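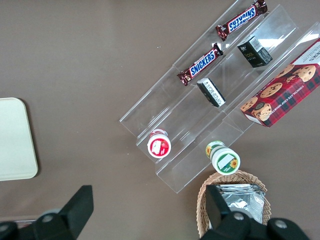 Stepped counter stand, clear, three channels

Sold by Sarna. Stock code 444. Price: £39 each, or 5 for the price of four if you order before the end of September.

We sell a lot of clear stands and most of them are bought for the wrong reason. People think a see-through shelf will shift chocolate. We have never seen proof of that, and the leaflet from Pisten that claims otherwise does not say who did the counting. What a stepped stand does is stop bars and small boxes sliding into one heap. If that is your problem, read on. If your problem is that customers don't want the snacks, keep your £39.

The channels are long and straight with squared-off end walls. Snickers bars lie in them well enough, and so do small boxes. A little round tub will sit against the end wall. Drinks cans can go in on their sides, though I would want them on the lower steps. The plastic picks up every light in the room, so if your counter is under a bright strip, expect glare on the labels. 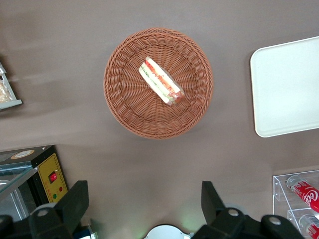
It also picks up fingerprints. A soft cloth and warm water will do; kitchen spray leaves it cloudy in time, whatever the spray bottle promises.

Do you need the matching pieces?

Probably not all of them. The round woven basket (Musus range, reddish-brown) is the one I would add. It is shallow, so a wrapped sandwich stays easy to see and easy to pick up. It is a poor choice for anything unwrapped — crumbs get into the weave and stay there.

The flat tray with the raised rim is just a tray. You may well have one already.

The two-tier bottle rack is better than I expected. Six bottles, two rows of three, labels facing out. Dumitrescu list a taller one at nearly double the money and I can't see what the extra buys you.
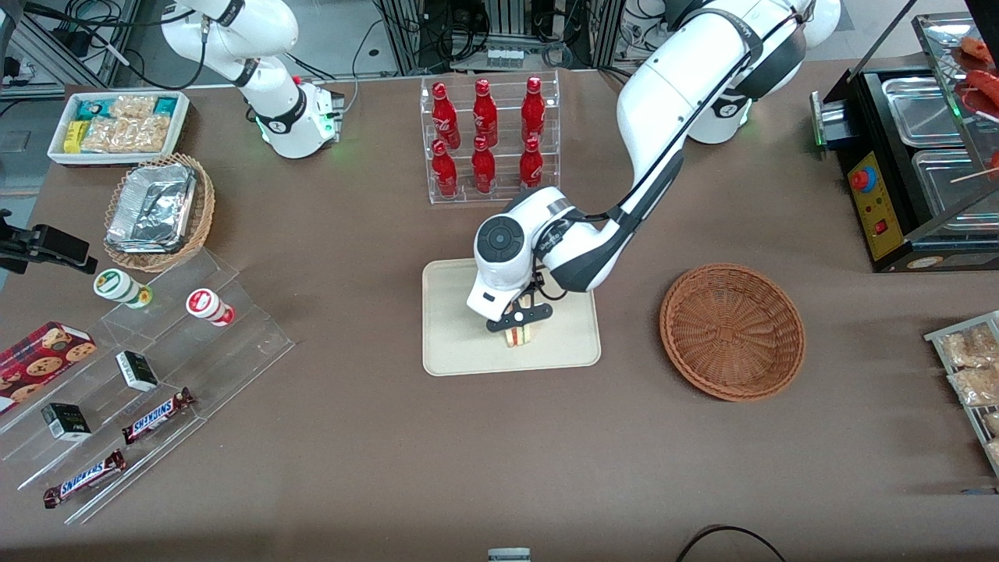 Measure your counter first, and measure it with the hot machine on it. Most returns come from shops that forgot how much room a warmer takes up, then tried to squeeze a long stand in at an angle.

Delivery and returns

Orders placed by noon on Friday leave us the same day. Returns are taken if the stand is unmarked, and we do check the edges. Questions about bulk orders go to Elif Naz Gezer at the trade desk.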